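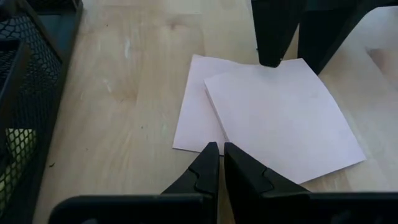
Photo: Restia

I have been trying to swim laps in Stimbridge for nearly a year now, and I'd like to report that I have learned a great deal about parking.

The town has 2 public pools. The old one, on the hill, is 49 degrees in the changing room and perfectly pleasant in the water, so you spend your whole visit avoiding the moment when you get out. The new one is over in Biltberg, technically a different town, and it's lovely. Everyone knows it's lovely. They are all in it.

Lap swim at Biltberg runs from early morning until the aqua aerobics class takes over, and the aqua aerobics class does not take over gently. The music starts while you're still mid-length. I have done backstroke to a disco medley with a foam dumbbell drifting past my ear, and I can't say it hurt my time, but then I don't have the kind of time that can be hurt.

The lanes are marked slow, medium and fast. I'm a medium swimmer who gets passed in slow. Etiquette says to let people by at the wall, so I now spend so much of my session holding the wall that I could probably list it as my main stroke.
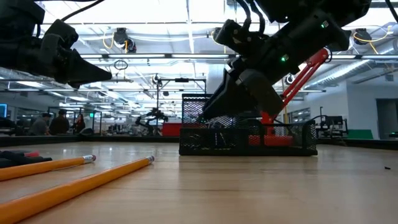 Black mesh desk organizer on a wooden tabletop.

Then there's the pass. A single swim is cheap enough, but the 15-visit card is better value if you use it before it expires, and last November I bought one in a burst of optimism. I used four. The woman at the desk told me the rest could be carried over if I filled in a form, which I did, and I was given the reference number 792 and told to keep it safe. I have kept it very safe. I have no idea where it is.

My goggles are Prantl, the cheap ones, and they leak on the left only. I've tightened the strap until I come out looking like a startled owl, with rings that last through lunch. A man in the next lane told me to lick the inside of the lenses. I did, and now they leak and taste of chlorine.

Still, I went again this morning. Ten lengths, two of them consecutive. The hill pool closes for repairs next week, so it'll be Biltberg until further notice, and if anyone has worked out when that parking lot is empty, please leave a comment.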